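Teleop notebook, August, sim bench

Picking up from the last page, where I claimed the bus task would take an afternoon. It has taken two, and I now have opinions about buses.

Setup: the Franka arm in sim, driven by the hand controller. Task as written on the sheet: "grasp bus, lift, set down at goal." Target is 200 usable demos before we train anything. We have 48, all mine, and I would call 31 of them usable if Vilém Doležal were not going to read this.

Changed since last time:

Controller scaling down from 1.0 to 0.4 for the last stretch of the approach. At 1.0 my hand tremor gets faithfully reproduced by a robot, and then a policy learns it, and then we publish it.

Clutch moved from the trigger to the side button. I kept closing the gripper when I wanted to re-center my wrist. Eleven demos contain a dramatic pinch of empty air. Tagged "airpinch", do not train on these.

Clutter on, from the Plula object pack. The randomizer has a taste for things that do not belong together. Wine bottle, salt shaker, a lumpy ornament I can't name, and a bus. It's a dinner party at the house of someone with a toddler.

Approach notes. Coming straight down over the bus is fine until the yaw is off. Then one finger arrives on the roof while the other goes down past the far side, and from the operator view you feel very confident the whole time. The depth cue I rely on is the shadow, and the shadow is faint on the dark marble. Tried the plain Nenstead table for comparison and my alignment was much better, so of course the task sheet specifies marble. 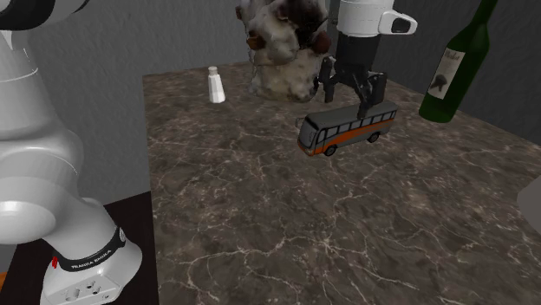 Eliseo Bermúdez read the draft of this over my shoulder and thinks I am fixing the wrong end of it. His view is that the bad approaches should stay in, as long as the operator recovers: touch the roof, back off, rotate, come down again, grasp. Throw those away and the policy only ever sees a bus that is already lined up, and the first time it is a few degrees out it will press on the roof until the episode times out. He also said 0.4 scaling was for cowards.

I have thought about this over a sandwich and he is right about the first part. We have seen it with the Stundberg drawer, which trained on spotless demos and then leaned on the handle like a man waiting for an elevator. So, new rules:

Recoveries stay in if the whole thing finishes inside the step limit. Tag "recover".

No staged mistakes. I tried performing a few and they look like bad acting. The hesitation comes before the error, which no real error of mine has ever had.

Airpinches still go. Those are a button problem and teach nothing.

If the bus tips, stop and reset. I don't want to teach flipping it upright, that's another task and another month.

Logging. Demo 37 came out at 2,259 steps, nearly all of it me reaching for coffee with the clutch held. The recorder does not know the difference between patience and absence. Added a trim that drops idle stretches at the start and end, but left pauses in the middle alone for now. Vilém wants those cut too. I'd like to see one training run each way first.

Sandhu exporter still writes gripper width in the wrong units on every second save. Multiplying by a thousand in the loader, with a comment apologizing to whoever finds it. Proper fix is on the list, under the thing about the list.

Next session:
Re-sort the 48 by the new rules.
Have Eliseo record 20 at full scaling, since he is so brave.
Wider yaw range at reset, both directions.
Ask whether the goal marker can be brighter. I set the bus down beside it twice and was proud both times.

4:40 pm, controller battery at 2 percent. Stopping.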